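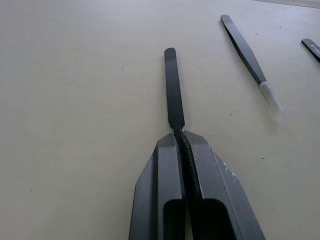
Stovine open day, gate remotes and receivers

Quick write-up before I forget it all. Went up on Wednesday with Noémi Veres from the shop, two trains and a bus, got there just after ten. Stovine make the key fobs and receiver boards that go into half the gate kits we sell, so worth a day. Coffee good, biscuits gone by the time we were through the door.

Laimutė Luik did the tour. Very fast talker. Notes are patchy as a result.

Boards

Bare boards come in already etched. Parts go on in the long room on the ground floor, no photos in there. Then a soak at 50 degrees overnight for the outdoor receivers, indoor ones skip that. I asked why our last batch of indoor ones drifted off frequency in a loft in summer. She said lofts aren't indoors. Fair enough, but the box should say so, and told her that.

The new receiver takes 12 or 24 volts without a jumper. Terminals are the push-in sort now. Much quicker up a ladder. Relay is louder than the old one though, you do hear it.

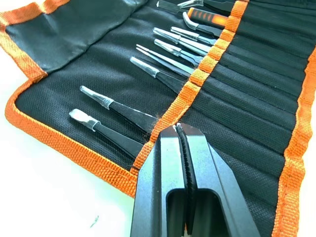
Tool roll with the orange binding, laid open.

Range test

Best bit of the day. Out the back across the car park and down the lane as far as the Clumesov depot fence. Four-button metal fob, the one we stock, got 315 paces (mine, short legs) before the receiver stopped clicking. Plastic one with the little pull-out aerial did better, lost count. Metal case looks nice and customers ask for it, but it costs you range and we ought to be saying that at the counter.

Rain started halfway. Urmas Dzene, who was holding the reciever, did not seem to mind.

Tried it again with the fob in a coat pocket next to keys. Noticeably worse. Tried it from inside Noémi's hire car with the heated windscreen, worse still, had to hold it out of the side window. That explains at least three phone calls we've had since January.

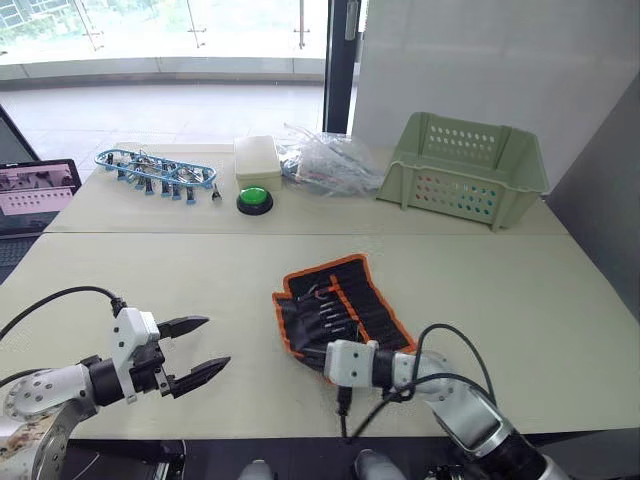 Pairing and lost fobs

Long session upstairs, stuffy. Maarja Zariņš on rolling code against fixed code. Short version: fixed code is fine for a lamp or a pond pump, please stop fitting it to front gates. They still sell it because people still order it. Kasteo take pallets of it apparently.

Deleting one lost fob without wiping the lot is coming on the next board. At the moment it's hold the button, wipe everything, go round the whole block of flats collecting fobs again. I had a job like that with 13 flats and one tenant away on a cruise. So yes please. No date given, I asked twice.

Memory on the new one goes well past what any of our jobs need.

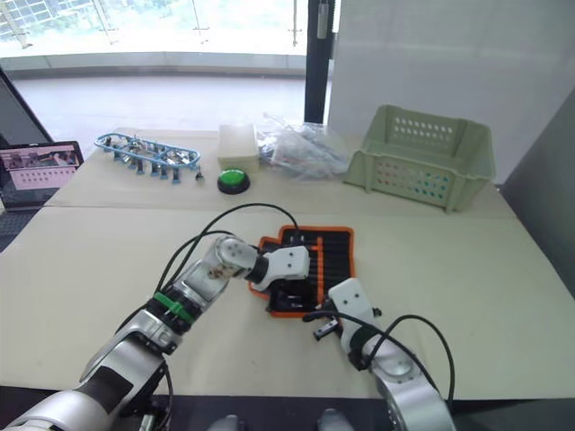
Prices and bits to follow up

Trade price on the four-button stays where it is till the end of the year. Battery supplied will be changing, same size, different maker. Wall brackets now extra, which I moaned about.

Dalia Žukauskas in sales is sending two sample receivers and the wiring sheet in English. The sheet in the box now has live and neutral labels the wrong way round on page 2, she knows, corrected one is being printed.

Also ask Štefanec if they still want the old style fobs, Stovine have a shelf of them going cheap and wont be making more.

Bus back was late. Missed the good train. Lunch was soup.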